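From: Filipa Arruda
To: catwood-juniors list
Subject: Re: Under-10s at the Pota tournament, shirts and lifts

Hi all,

Thanks for this, Hendrik, and thanks for sorting the entry form in January before the rest of us had even found our calendars! Answers to your bits below.

> Hendrik Segers wrote:
>
> We have places for two squads at Pota, so I need to know by the end of the month who is definitely in. First game is at 9:15 and we have to be checked in by 8:40.
>
> Does anybody still have the green shirts from last season? I count 5 missing. Also, who can drive? And are we happy with rolling subs, or do people want fixed halves like last year?

My two are both in. Leo says he'll go in goal if he gets one half out on the field, so please hold him to it when he starts complaining.

Shirts: I have two of the five, numbers 4 and 11, both washed, although 11 has a small tear under the arm that I keep meaning to fix. I'll hand them over at practice. Jaxon, didn't you take a bag of kit home after the Grateo game, the one where it rained sideways? Might be worth a look in your garage.

Driving: I can take four kids plus the goals bag, leaving the Catwood parking lot at 7:45. The drive is 67 miles and there was construction on the bridge last time I went over, so I'd sooner be early and stand around with a coffee. Ekrem Yalçınkaya told me he has three seats going out but none coming back (they're heading straight on to his sister's), so we still need somebody for the return trip.

Subs: rolling, please! Fixed halves were miserable for the kids who had to sit through that second half against Ertürk, and we were 4-0 down by then anyway, so it wasn't as if we were protecting a lead. If İlker Karabulut is coaching the second squad he should get a say too. He had a pretty good system at the indoor thing with the names on a card, five minutes each, next kid in. It does mean a parent has to hold the watch. I did it for one game and got so caught up in the play that poor Maya stayed on for most of it, so maybe ask someone calmer.

One more question from me. Are we doing a team lunch or is everyone bringing their own? The snack stand at Pota ran out of everything except chips last time. I'm happy to make a pile of sandwiches if people tell me about allergies first, and I mean before that week, not in the car.

Oh, and the entry balance is still short. If you haven't paid your share, Hendrik has the details in his first message.

See you at practice,
Filipa

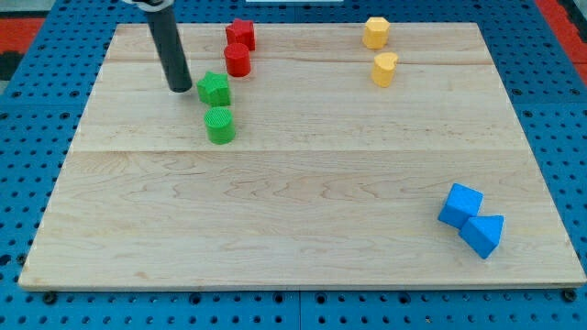 Colored blocks on a maple board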